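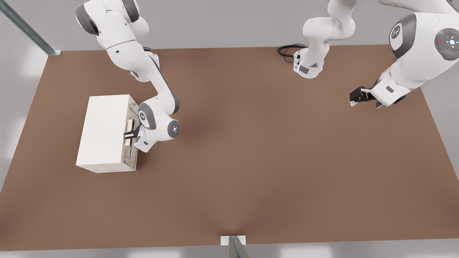 Hanport Repair Library
Progress report to the Urnico Fund, second period
August 14, 2026

Dear Sumeya Abdella,

You asked for a short report this time, and having reread the last one I can see why.

Money first. The tool lending side has spent what we said it would, apart from the van, which has spent what it liked. The clutch went in February on the hill out of Tusel with the floor sander on board, and the repair ate most of the travel line. Chidubem Balogun has moved the shortfall across from publicity, where we had been planning a banner. People seem to find us without one, mostly by following the noise of the sander.

Lending

We now have 200 members against the 95 we had when your grant began. The pressure washer is still the thing everyone wants, and from the first warm weekend of the year it is booked solid until the clocks change. The tile cutter comes second. The hedge trimmer would come third if it were ever returned with its blade guard. We have stopped buying guards and started asking for a deposit, and returns have improved in a way that says little for human nature.

We bought 2 cordless drills on the old budget line and would like your permission to buy a second pressure washer on the new one. Gebremedhin Moges has a quote from Raju, the hire firm on the ring road, who are selling off last year's stock. It looks like a fair price. It also looks like last year's stock.

Repair evenings

These were meant to be fortnightly and have become weekly, mainly through people turning up on the wrong week and refusing to go home. Toasters and lamps are the bulk of it. We have had to be firmer about microwaves, which we do not open, and about sewing machines, which Valdis Kazlauskienė does open and then keeps for a month while she looks for a part made in a country that has changed its name.

The grant asked us to train 4 new repairers. Three have finished and are on the rota. The fourth, Robel Shiferaw, finished his electrical testing module with the best marks of the lot and promptly took a job in Tusel – a good result for him and a nuisance for our Thursdays. He has offered to come back for the wiring workshop in the autumn and we have accepted before he can think about it.

What has not gone well

The online catalogue. We promised it for the spring. It exists, and you can look at it, but it believes every ladder is on loan to the same person. Until that is put right we are running on the card index, which has never crashed except when dropped.

Next period

We would like to carry the unspent training money forward to cover Robel's replacement, and to push the catalogue date back to the end of the grant. Receipts follow by post, including the one for the clutch.

Hanport Repair Library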